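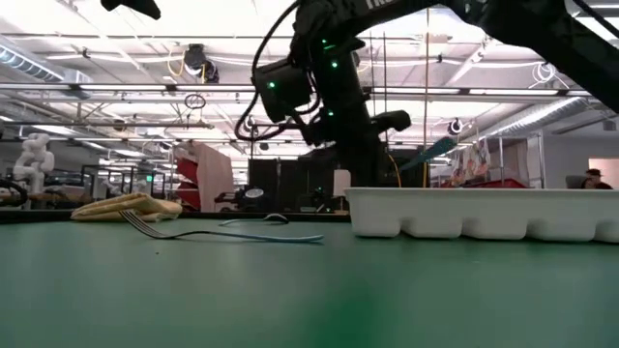

Table-clearing station at Heltcombe: cloth, cutlery and compartment tray under the arm.

Rotevetti Tabletop Package, reviewed
December 22, 2020

The Rotevetti package is sold as software plus a gripper kit, to be fitted to an industrial arm the buyer already owns. Its stated purpose is light handling work: sorting cutlery, loading trays, moving cloths, clearing a surface between jobs. We ran it at the Heltcombe workshop from August onwards, with a break for a controller fault, and logged 600 complete cycles. A cycle is one table, laid by hand, cleared by the machine.

Installation

Mounting the gripper took a morning. Calibration took longer. The manual assumes a matt grey work surface and gives no exposure values for anything else, so a smooth green top had to be set up by trial. Cable routing is left to the buyer. Allow generous slack at the wrist, or the cable will limit rotation before the joint does.

Cutlery

A fork lying flat on a hard top is a poor target for any two-sided grip. The handle is low, and the fingertips must come within a couple of millimetres of the table to get under its widest point. Rotevetti handles this with a force-limited descent: touch the surface, back off, close. It is slow but dependable. Forks lying clear of other items were lifted at the first attempt in nearly every cycle.

Results were worse where the tines rested on a folded cloth. The package tends to treat the two as one object, picks a grip point near the overlap, and drags the cloth along with the fork. Version 8 of the software has a setting called "separate contacts" which improves matters, at the cost of a longer planning pause. It should be on by default.

Cloths

Cloth remains the weak point. The gripper will pinch a folded cloth and move it, and if the only requirement is a clear table, that will do. Placing it down still folded is another matter. Loose layers slide over one another during the lift and the item arrives as a heap. There is a refolding routine in the menu. We stopped using it after 100 trials.

Trays

White moulded trays with a row of compartments were located without trouble, provided the whole rim was in view. Dropping cutlery into a chosen compartment was accurate. Lifting the tray itself is outside the rated use and we did not attempt it.

Speed

A person clears the same table in a few seconds. The machine needs minutes, most of them spent planning. For overnight work this may not matter. In a kitchen it would.

Comparison

The Tremblay kit, tested on the same arm, is faster on rigid items and has no cloth handling at all. Its fingertips are easier to replace. The Lenley gripper is cheaper but needs a flatter table than most workshops have.

Verdict

Suitable for sorting rigid items on a shop floor where someone is within call. Unsuitable for laundry, and not yet worth considering for the home, where the arm alone would rule it out on size. Fingertip pads are rated for 2000 grips and ours were visibly worn before that. Order spares with the kit.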